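Week 5 notes: sorting and why your brain likes it

OK, so last week I promised we'd get to categories, and I meant it. When you put spoons with spoons you're leaning on what I call the cheap rule - one feature, fast answer. Kids do this early, and tired adults go right back to it (I sure do, after 90 minutes of grading).
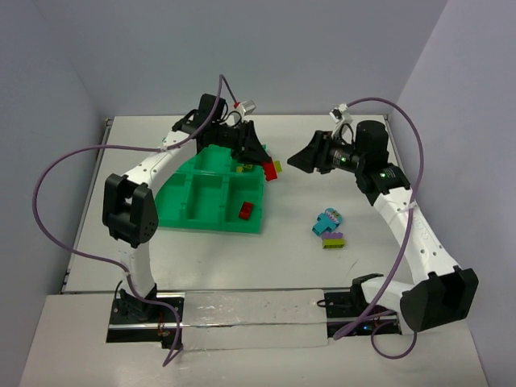 The costly rule uses two or more features at once, and that's where Bhavana's question from last time comes in. Do people switch rules halfway through a pile? Yes, all the time! Read the Powell chapter up to page 207 and bring 3 cases from your own kitchen or desk.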